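We use cookies to remember your language and to count visits. Accept | Settings

About us

Skillthorpe is a cooking and nutrition school in the town of Rillanard. We teach adults how to cook simple food at home, and we have evening courses, weekend courses and a longer program for people who want to work in a canteen or a small kitchen.

The school was started by two families who came to Rillanard from different countries and who had the same problem. They knew how to cook what their mothers cooked, but the shops here had other vegetables, other flour and other names on the packages. First they taught each other. Then the neighbors asked if they could come too, and in the second year the kitchen at home was too small. We rented the ground floor of the old Harahap building, next to the bus station, and we are still there today.

What we teach

Our basic course has 12 evenings. In the first evening we do almost no cooking. We learn to hold the knife, to keep the board from moving and to clean the work place between two tasks. Some students find this slow, but by the fourth evening they are glad for it. After that we go by ingredient: onions and roots, beans, rice, eggs, eggplant and peppers, bread, fish. Meat comes late in the course, and it is possible to skip these evenings and take two extra evenings of vegetables.

Eggplant has a full evening for itself. Many students tell us they do not like it, and very often they have only eaten it with too much oil. We bake it whole, we steam it, and we cook it in slices in a dry pan. The long thin kind needs less time than the big round kind, so please read the recipe sheet before you change one for the other.

The canteen program is 293 hours. It includes food safety, menu planning, shopping for large groups and a practice period in a real kitchen. At the end there is a written test and a meal which the group cooks together for 90 guests. The guests are mostly former students, and they are not always polite about the salt.

Our recipe collection

Since the beginning we write down every recipe that a student brings to class. The collection is called Ustitz, after the street where the first kitchen was. It has now 3,541 recipes in nine languages. We try each recipe at least once before we add it, and we keep the name that the family uses — even when three families use the same name for three different dishes. Students can read the collection in the school library and can copy what they like. It is not for sale.

Prices and places

Each basic course has 14 places. We take around 200 students in a year, and the autumn courses are full early. If the price is difficult for you, please write to the office before you register. We have a reduced price, and you do not need to explain your whole situation to get it. Aprons and knives are included. Please bring closed shoes and a box with a lid, because there is usually food to take home.

The kitchens are on the ground floor and there are no steps at the entrance. Two of the work tables can be made lower for a person who prefers to sit. 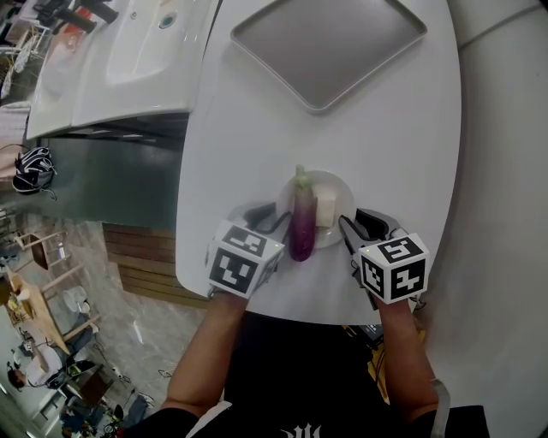
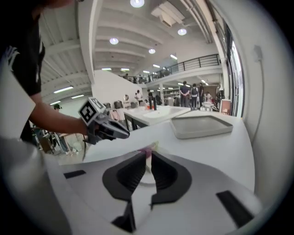
First picture: a long purple eggplant on a small white plate. Second picture: a close view with a small pink object.

Related pages
Course dates for autumn
How to register
The Ustitz collection: how to send us a recipe
Canteen program, questions about the practice period
Directions and bus lines

Last updated: 1st July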